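Flerusell has blended herbal teas at Brusalholm for 23 years. Its newest infusion, Qian, rests for 28 days before packing.

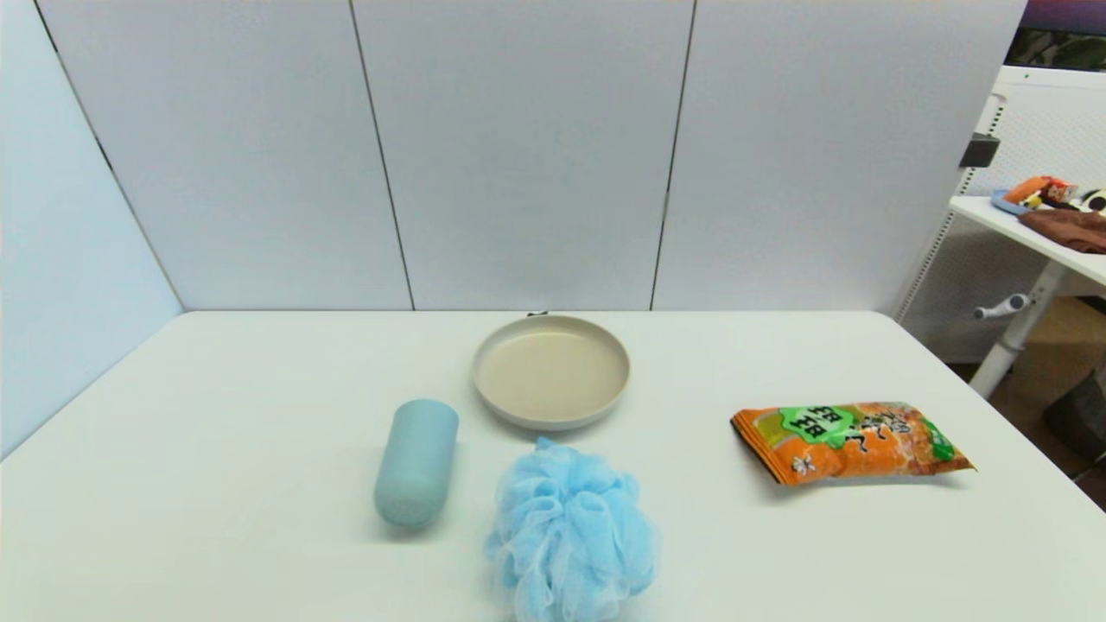 Qian is caffeine-free and mild. Tharushi Bhuiyan, head blender, recommends serving it in a plain cup, such as the light blue one near the plate, with a small snack.
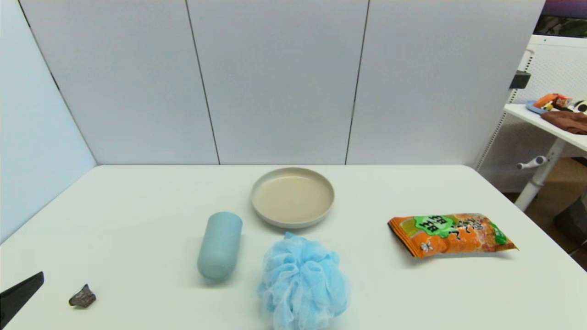 Each tin holds 20 sachets and will be stocked from July.

Subscribe to our newsletter for new features.

© Fundell Magazine | Contact | Back to top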